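Robotic hand finger won't hold position, Rover club build

Posted by Toprak, 4 Jan 2019

Our club at Grerncombe is building a hand for a regional student comp and we're stuck on the main finger. It closes fine on the bench supply. Once it's on the arm it closes, holds for 10 seconds or so, then the tip creeps open. The lower finger doesn't do it, and both run off the same type of servo.

What we've tried:
Swapped the two servos over. The main finger still creeps.
New cord on the main finger, same length as the old one.
Tightened the bolts at the knuckle and the next joint along. Made it stiffer to move but it still lets go.

The cord runs from the servo in the forearm, through the wrist and along the underside of the finger. Total run is 217 mm on the main finger and 147 mm on the lower one. The rules say we have to hold a tennis ball for a full minute, so at the moment we'd score nothing for that task. Any ideas before we pull the whole forearm apart again?

2 replies

Nuvari

You've already ruled out the servo by swapping, so I'd look at the cord and the power, in that order.

If it's fishing braid, check the knot first. Braid slips through a plain overhand knot under a steady load and it looks exactly like creep. Tie it off with a double uni knot and put a dab of glue on it. Mark the cord with a texta right where it comes out of the knot, close the finger on something solid and see if the mark moves. If the mark stays put, the cord is stretching or the servo is being pushed back.

For the power side, put a multimeter across the servo leads while the finger is holding. The bench supply has no trouble with a stall load but the arm wiring might. Ours was sagging badly through thin wire and a cheap connector, and thicker cable fixed it.

Back those two bolts off as well. The joints should swing freely with no side play. If they're tight, the servo is wasting effort on friction before it even gets to the ball. Use nyloc nuts so they stay where you set them.

Our build is on the carpet at the moment with the hand still fitted to the forearm, and we do the cord work with it like that.
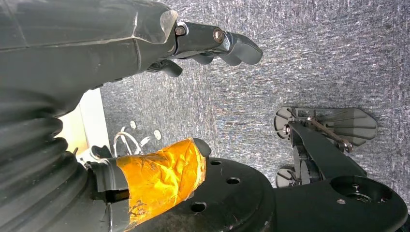 Rover_build

Had the same thing last November. Use a bigger servo.

Or if you can't afford one, add a return spring that's weaker than the one you've got. Ours was way too strong and the servo was fighting it the whole time. Don't know what your rules say about springs so check that first.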